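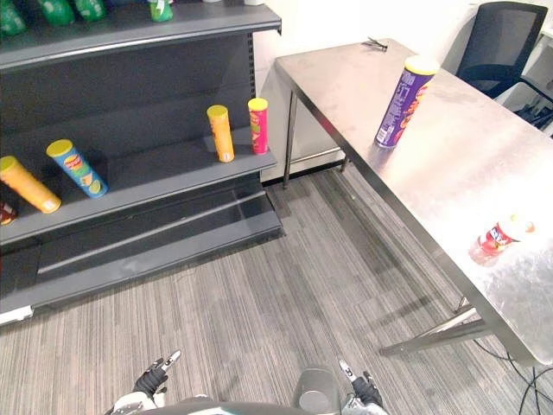 How long can cooked risotto rice stand before it is finished with stock?
Par-cooked rice keeps for 2 days in the refrigerator, provided it was cooled fast and stored in a shallow covered container.

Par-cooking for a weeknight risotto

Stop the first cooking when the grain still has a hard white point at the center. With most short-grain rice this falls between eight and ten minutes after the first ladle of stock. Bite a grain to check; color is a poor guide.

Spread the rice on a cold sheet pan no deeper than a finger's width. Do not stir it while it cools, as broken grains release starch and set into a block. Once it stops steaming, cover it and move it to the refrigerator.

To finish, bring fresh stock to a simmer in a wide pan, add the cold rice and stir for about 12 minutes. Butter and cheese go in off the heat. If the result is stiff, loosen it with stock - water thins the flavor as well as the texture.

Notes on stock

Salt the stock lightly. It reduces during both stages, and hard cheese adds more salt at the end. Taste after the cheese has melted, then correct.

Eglė Pärn, who tested this method for the Skeltden kitchen notes, prefers to hold back the wine until the second stage. Valdis Eglītis adds it at the start and cooks it off completely. The first version is sharper. Both work with mushrooms; for saffron, use the second.

Leftovers

Finished risotto does not return to its original texture. Chill it, shape it into flat cakes, dust with flour and fry in a little oil until a crust forms. Turn once.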